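Clullach Chores: data card

Can a machine do the washing-up yet? Clullach is our attempt to find out at some length. It holds 100 episodes recorded at the Tornell site, 8 of them complete failures, which we kept.

Kitchen
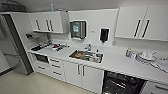 Kitchen, with dishes in the sink and the dishwasher open.

Scoring is harsh. A plate in the rack counts; a plate near the rack is a near miss.

Lounge
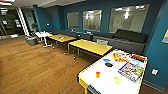 Lounge, air hockey table with pieces left out.

Tidying toys sounds easier than dishes. Our baseline, Senine, disagrees.

Wrist views

Small, close and mostly full of hardware.
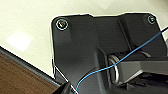
Known problems

Wrist views can be soft, and fine detail suffers.

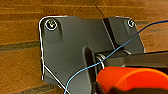
Anyone training on wrist views alone should expect a humble sort of robot. Version 12 is due in June.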